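Granström hand-held grippers, the pair: a buyer's review after one season

We bought the Granström pair in November, after three months of discussion about what our small group can afford. I write this review mostly for people who must prepare a budget and defend it in front of someone who does not work with robots. If you want only the opinion: good grippers, fair price, but the price on the page is less than half of what you will pay before the first useful recording.

What you get for the money is two grippers, a left and a right one, each with its own cable, and the mounting plates for the top. The order has to be for the pair. I asked if they sell one alone and they answered politely that they don't. We paid a little over 1000 for the set with shipping, and it came packed well, with the screws in small bags with labels. I mention the labels because our previous set, from Hollik, had all screws in one bag and we lost an afternoon.

The feeling in the hand is good. The jaws open and close without play, and after a short time you stop thinking about your fingers. The weight is a different story. For the first half hour you do not notice it, and then your wrist tells you. Gonçalo Arruda can work almost the whole morning, I need a pause much earlier. If you plan working hours for your operators, please do not calculate with eight hours of recording in one day. We calculate with five and sometimes it is still too optimistic.

The cables are my main complaint. They hang down from the wrist, and each time you reach across your own body you feel them pull. It is not dramatic, but I would pay extra for a softer cable, and I wrote this to the company. They said it is noted.

Now the tasks. We started with small household objects, the kind that cost almost nothing and that you can replace at any supermarket. A bar of soap and a soap dish was one of our first, and I still recommend it to anyone who wants to test a gripper before deciding. Soap has a shape the jaws don't like, and the dish moves away if you touch it badly.
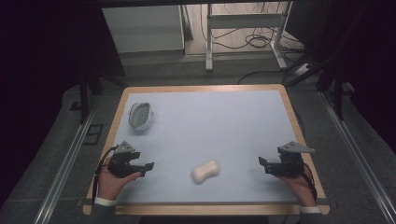
Idalina Barreto doesn't agree with me about the budget: she thinks a group that starts should rent the grippers for 2 months and put the saved money into the table, the stands and the light, because those stay useful also when the grippers are old. She has a point. Renting was possible at Garkeria when we asked, but the deposit was so high that for us the difference became small. For a shorter project I would follow her advice.

About the rest of the budget, these are the lines we forgot in our first version:

Rails and stands. We thought we had enough of them. We didn't.
Curtains. The light from outside changes during the day and the recordings from morning and evening did not match.
Power strips and longer cables, more than you think.
Spare jaws. We changed them once already. Order them together with the set, the shipping for a small package is almost the same as for the big one.
Storage. Our disks were full much earlier than in the plan.

Software is included and it works, but the manual is short, and the calibration chapter was written for someone who already knows it. Plan one week for this. Henrique Baptista did it in three days, with some phone calls.

My rating is 4 out of 5 – I take one point away for the cables. Would I buy it again? Yes, but I would ask for the full amount in the first request, with all the lines from above in it. Asking a second time for curtains and power strips was less pleasant than any work with the grippers.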